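Anyone else running the Pistach kit? First impressions after a month

Started by nhyira_ak

nhyira_ak
Had the Pistach bench kit up and running since March and I'm properly smitten, so I thought I'd write something up for anyone on the fence. It cost me 2,204 all in, which hurt, but you get the rail, the brackets, the wrist camera mount and two years of the Stedus software thrown in. Assembly took me an evening and a bit. The instructions are clear (proper drawings, hallelujah!) and every screw bag is labelled.

The bit I was most worried about was how the rail fixes to the base, as my old kit had a bracket that flexed if you so much as looked at it. Have a look at this one: 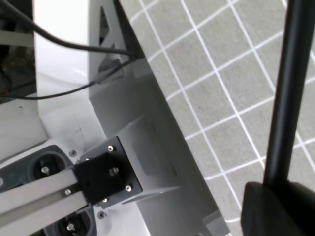 Rail end in its clamp block, four hex-socket screws on the black plate.

I've leaned on it, nudged it and generally been rude to it, and it stays put. More when I've done some longer runs.

tbastos
Nice write-up! I've had mine since the first batch and agree on the clamp. I'd say go round the screws again after the first week though. Two of mine had backed off a touch. Quarter turn and they've been fine ever since.

Zuweira Y
Sorry to be the grump, but that price is steep for what is mostly a rail and some brackets. The Asante set does the same job and you can buy the pieces one at a time. I built mine up over the winter and never had to find a big lump of money.

nhyira_ak
Fair point on the cost, Zuweira. I did look at the Asante and it's a lovely thing, I just didn't fancy drilling my own plates again - I'm hopeless at it. Does yours come with any sort of calibration sheet?

Zuweira Y
No, I printed my own. Took three goes to get it to scale.

hn_yoon
Which software version are you on? The older Stedus release kept losing the camera on mine and I nearly sent the whole lot back. Support at Sernley (where I bought it) were very good about it, to be fair.

nhyira_ak
The current one, and it hasn't dropped out once. Right, longer runs! I did 200 moves back and forth at half speed and then the same again at full speed, with a pen on the mat as something to aim for. The gridded mat is my favourite part of the whole setup. You can jog the arm along, glance at the squares and know straight away if you're drifting. 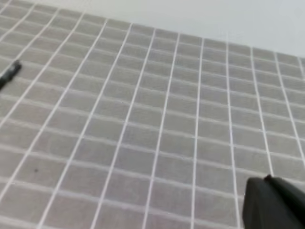
At half speed I couldn't see any drift at all. Full speed was a little less tidy, maybe the width of one of the white lines by the end, and I'm more than happy with that for a desk in the spare room. The gripper is quieter than I expected too.

tbastos
Did you let it warm up first? Mine is always better after ten minutes.

nhyira_ak
I did not! Will try that tonight.

hn_yoon
I don't think warming up makes any difference, Tiago. I tested it both ways and got the same result. More likely your belt is slack.

tbastos
Belt is fine, I checked it last month. We'll have to agree to differ on that one.

Zuweira Y
OK, a line's width is better than I get from mine at full speed. Still too dear for me, but could you post your speed settings? I'd like to try the same run on the Asante and see how far off it is.

nhyira_ak
Will do, they're on the other laptop. I'll put them up here after tea.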